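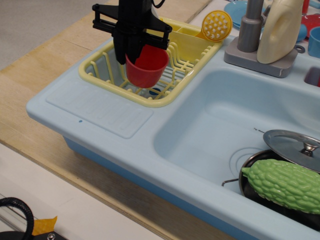 Greltard Play Sink: Frequently Asked Questions

Does the dish rack lift out?
Yes. Pull straight up from the front. The part number for a replacement rack is 1122.

Can cups be stored in the rack?
Yes, upright or on their side. Plates go in the slots. The scrub brush fits in the utensil section at the back.
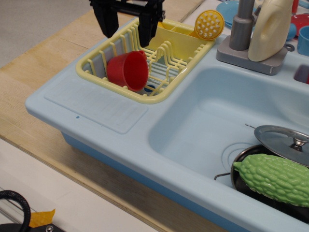 Red cup on its side in the yellow dish rack.

How do I clean the basin?
Wipe with a damp cloth and mild soap. Do not use bleach.

Who handles spare parts?
Obaidul Cassim, Lasterent parts desk, extension 215.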